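Dostbridge Approach Slab and Deck Replacement
Progress report to the Sandow Infrastructure Fund
Jul 30, 2019

Status

The work is on budget and nine days behind the schedule agreed in January. All of the lost time is on the east abutment. The west abutment, both wing walls and the first three deck bays are finished and have been accepted by the inspecting engineer. We expect to recover part of the delay during the deck pours and will report a revised opening date once bay five is in.

Concrete supply

The deck mix was changed at the start of this period. The original mix met the strength requirement in trials but lost too much slump on the drive from the Pladaditz plant, which takes longer now that the lower road is closed to trucks. The revised mix uses a different retarder and a slightly smaller top aggregate. It was approved after two rounds of trial panels. Cylinders from bays one through three all passed at 28 days for the first two bays and at seven days for the third, where the 28-day results are still to come.

We have placed 309 cubic yards of structural concrete to date, counting the abutment, the wing walls and the finished bays. One truck was turned back for being over the time limit. The supplier did not charge for the load.

East abutment

Excavation on the east side uncovered an old masonry footing that was not on the record drawings. It sat partly under the line of the new pile cap and had to be broken out in short sections so that the temporary shoring could stay in place. The designer issued a revised reinforcement detail for the north end of the cap, with additional top bars and a deeper key. The revised steel has been delivered and is being tied now. We plan to pour the cap in a single placement, starting early in the morning to keep the concrete temperature within limits.

The cost of the breaking-out and the added steel is being met from contingency. No additional funding is requested.

Site and crew

The crew works in two overlapping shifts on pour days and one shift otherwise. The site office and break trailer were moved to the upper lot to make room for the bar racks, and the water station moved with them. There were no lost-time injuries in this period. One near miss was recorded when a form panel slipped during stripping. The lifting procedure was changed the same afternoon and every panel is now tagged before it is released.

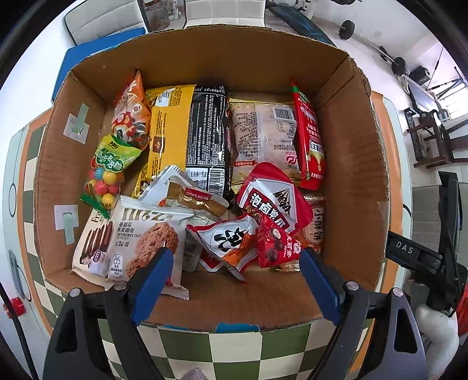
Residents of Wi Street wrote in to say that the early pump noise was worse than they had been led to expect, and one of them asked why the pump could not stand on the far side of the bridge. We replied in writing. The far side does not have enough room for the outriggers while the shoring is up. Once the east cap is backfilled the pump will move there for bays five and six. Until then, we give notice of each early pour by door card two days ahead, and trucks wait at the upper lot with engines off.

Traffic and access

The single-lane detour is holding up well. We patched the shoulder at the south end after heavy rain and added a second set of reflectors on the curve. The pedestrian walkway stayed open throughout, apart from short closures when panels were being lifted over it. The bus company has asked for the temporary stop to be moved closer to the stairs, and we have agreed to do this when the barrier is next reset.

Reinforcement and curing

All deck bars are epoxy coated. Damage to the coating during handling was higher than we would like on the first delivery, and touch-up took most of a day. Later bundles came with extra padding at the lifting points and needed very little repair. Bays one and two were wet cured under burlap for the full specified period. Some fine cracking was found at the edge of bay two, next to the drain sleeve. It is within the allowed width and will be sealed along with the joints.

Spending

Of the $2000 allowed for extra laboratory testing, $700 has been spent, all of it on the trial panels. The rest is being kept for cores at the east approach. The main contract drawdown is shown on the attached schedule and matches the certified quantities.

Next period

Complete steel and pour the east pile cap.
Strip and backfill the cap, then remove the upper row of shoring.
Pour deck bay four, followed by bay five if the cylinders allow.
Receive the expansion joint units, which are due from the fabricator in two deliveries.
Submit the revised opening date to the Fund, with the updated drawings of the east footing.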